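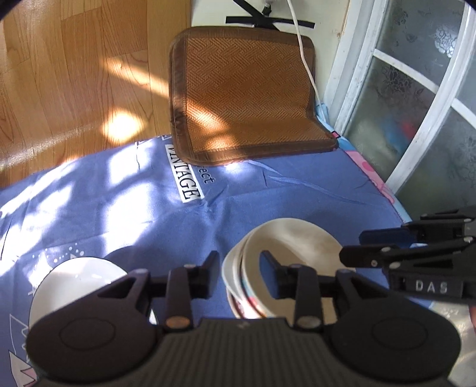
## About Netasdale Wildlife Rehabilitation

Netasdale takes in injured and orphaned wild mammals, treats them, and releases them near the place where they were found. Most of our intake is hedgehogs, bats, and otters. We do not house exotic pets, and we do not keep animals for display.

The center was started by Sorcha Mac Suibhne and Custódio Godinho in a converted dairy barn. It now has 12 indoor recovery pens, 4 outdoor enclosures, and a flight cage for bats. Otters are moved to our second site at Howells, where the pools are fed by a stream and the fence is set 2 feet into the ground.

## How intake works

Every animal is weighed, checked for wounds and parasites, and given a case number. Fluids come before food. Animals that need surgery go to Loubna Kamel, our veterinarian, who operates in the mornings. Orphans are paired with others of similar age where possible. Handling is kept short, and visitors are not allowed in the pen rooms.

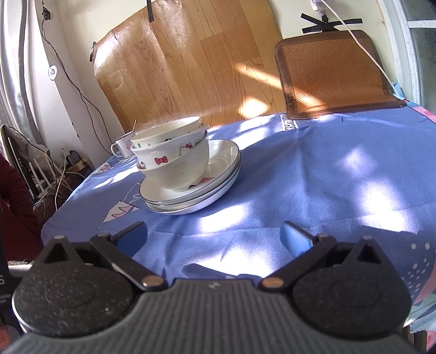

Each case sheet stays with the animal until release. It lists weight, diet, medication, and the exact location of the find. A hedgehog is cleared when its weight has held steady and it can curl fully. A bat must fly for several minutes without landing. Otters stay the longest — often more than a year — and are released only after they have been catching live fish on their own.

Last season 47 otters and bats were fitted with tags under the Enano tracking project, run by Lizelle Ngcobo. The tag data is used to choose release sites and to check how far animals travel in the first weeks.

## Staff and contact

- Sorcha Mac Suibhne — director
- Custódio Godinho — enclosures and grounds
- Loubna Kamel — veterinarian
- Lizelle Ngcobo — tracking and records
- Graça Tavares — intake desk and phone line

The intake desk is open from 8 a.m. to 6 p.m. Call before bringing an animal in. Keep it in a closed box with air holes, in a dark and quiet room, and do not give it milk.

Access to the Howells site is by appointment, using the Welterer road entrance. The enclosures there are closed to visitors in May.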